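Print this story | E-mail this story

Two hands, one fridge and a lot of tea: robot trial wraps up in Nitport

March 30, 2025

I've been going on about the hand trial at the Ezzat workshop in Nitport since January, so you'll be pleased to hear it's finally done and I can talk about something else at dinner. Well, nearly done. There's one round left to argue over, and I'll get to that.

For anyone who missed the earlier bits, Ezzat is a small outfit that fits hands and grippers to other people's robots, mostly for customers who want something picked up and put down in a place that was built for humans. Kitchens, tea rooms, the back end of a pharmacy. They had two hands on the shortlist for their humanoid, the Nuradel and the Clurkley, and two controllers to run them with, and they very kindly let me hang about and get in the way while they worked out which pairing to keep.

The test was simple enough to explain to my mum. Walk up to the desk, pick up a plastic bottle by its middle, hold it, put it back down standing up. Then do it again. Each pairing of hand and controller got 20 goes, with the bottle moved a bit between them, and a lift only counted if the bottle ended up on its base. Across the whole lot they got 57 clean lifts, which I thought was terrific and Rungnapa Prasertsri thought was a bit ordinary. She runs the trials, so I suppose her view counts for more than mine!

The Nuradel is the softer of the two. It closes slowly and sort of settles around whatever it's holding, and when it works it's lovely to watch. When it doesn't, it's usually the thumb. It would come in a touch low, nudge the bottle away, and then close very carefully on nothing at all. Rungnapa reckons half of that is calibration and could be fixed in an afternoon. Younes Fahmy, who had been doing the calibrating, was eating his lunch at the time and did not look up.

The Clurkley is quicker and a fair bit stiffer. It grabs. With a full bottle that's fine, and it had the better score on those by a comfortable margin. With a half-empty one it squeezed hard enough to make the sides buckle, and on one go the cap popped off (it hadn't been done up properly, in fairness) and there was cold tea down the front of the desk and into somebody's laptop bag. They do use real tea, by the way. Plain water plays havoc with the depth camera they've been using, and the brown colour gives it something to hang on to. I'd never have guessed, but Wai-kit Su showed me the two depth maps side by side and the bottle of water had a great big hole through the middle of it.

Price came up a lot. The Clurkley is $1850 a hand dearer, and you need two of them, and then there's the spare fingertips. Ezzat's customers are not huge companies. Naima Morsy, who does the quoting, had that number written on a sticky note on her monitor for the whole month and pointed at it whenever one of the engineers started getting excited.

Then there's the controllers, and I'll be straight with you, this is where I got a bit lost. The older one plans the whole reach before the arm moves. The newer one keeps changing its mind on the way, watching the wrist and the joint loads and nudging things as it goes. The team ran 500 reaches on the computer before letting either of them near the real robot, and on the computer the newer one won easily. On the floor it was much closer. The trouble seemed to be the standing up. A robot bolted to a bench stays where you put it, but one on legs sways a little as the arm goes out, and the newer controller kept trying to correct for the sway and the reach at once, so you'd get this tiny shimmy in the fingers just before contact. Wai-kit turned one of the settings down by a lot and it mostly settled.

He had a good grumble about cables as well. With the robot tethered, there's a bit of drag each time it turns, and he's convinced that accounts for a few of the misses on the tighter turns. They didn't have time to run it all again on battery. I said surely you could just have a person walk behind holding the cable up, like a bridesmaid, and he said they'd tried that and the person kept pulling.

I also asked about the fridge, which had been part of the plan at the start – open the door, take out the bottle, shut the door. That's been put off. The handle is a recess down the side of the door and neither hand could hook into it reliably, so it's been moved to a later round with a different set of fingertips. Asmaa El-Sayed is printing those now, in three shapes, and she let me have a squeeze of one of the early ones. It felt like a wine gum.

So who won? On score alone it's the Clurkley with the older controller. On score for the money it's the Nuradel with the newer one, provided that thumb gets sorted, and that's the way the room was leaning when I left. Rungnapa wants one more run before she signs anything. Naima would like it to be the Nuradel and isn't shy about saying so.

What I liked best was how much of the day goes on the dull stuff. Someone walks over, wipes the desk, puts the bottle down, steps back, calls out, and everyone looks at the robot. Then it's back to the screen to see what the wrist thought it was doing. I stayed for a whole afternoon of it and only checked my phone twice. If you'd like to see a round yourself, Ezzat are happy to have people in for the last one as long as you let Naima know first and wear shoes you can stand in for a few hours. 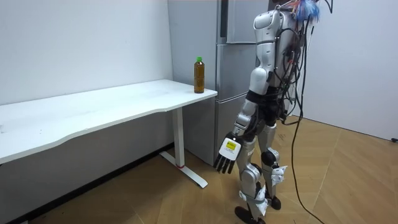

I'll be at the last run, near the kettle, and I'll post the final scores on this page once Rungnapa has been through them.

Contact us | Copyright 2025 | Back to top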